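Vendby Back Pain Diary Set

Daily self-reports from adults with low back pain, collected through a paper diary and typed up afterward. README for version 6, dated 2021-07-13. Maintained by Lovisa Lie and Edvin Myklebust.
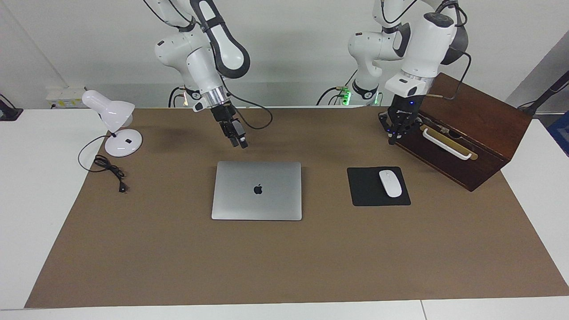
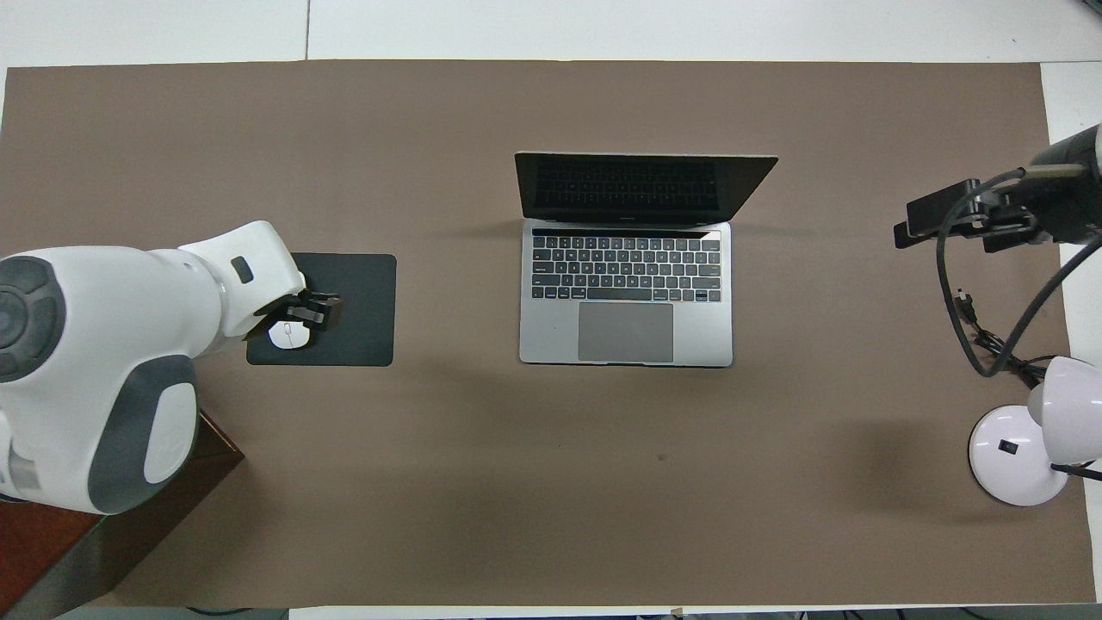

Both views: white tabletop with a brown covering.

What is in it

The set has 3,924 diary entries from 230 people. Each entry is one day. A person filled in a pain score in the morning and another at night, hours slept, hours spent sitting, any treatment that day, and a free text note if they wanted to add one.

Files

entries.csv – one row per diary day
people.csv – one row per person, with age band, type of work and how long the pain had lasted at the start
notes.csv – free text notes, linked by entry_id
codes.txt – treatment codes and what they mean

Fields that cause trouble

pain_am and pain_pm run from 0 to 10. A blank means the person skipped the question. It does not mean zero.

leg_pain is yes or no. The first diary booklet did not ask about it, so 31 people have no value in this column.

treatment can hold more than one code, separated by semicolons. Chiropractic and physical therapy share a code in the first booklet and were split in the second. Consuelo Barroso went back through the notes and split the older ones where the text made it clear. Those rows have recoded = 1.

Privacy

Names, clinics and towns were removed from the notes by hand. Dates were shifted by a different number of days for each person – the order and spacing of entries are kept.

Limits

Most people joined in September, so there is little summer data. Everyone had already asked for care, and the set should not be used to estimate how common back pain is. Nothing in it is medical advice.

Changes in version 6

Duplicate entries removed by Holger Amundsen. Sitting hours above 24 set to blank. The old Wiridden column names are gone; use the names in codes.txt.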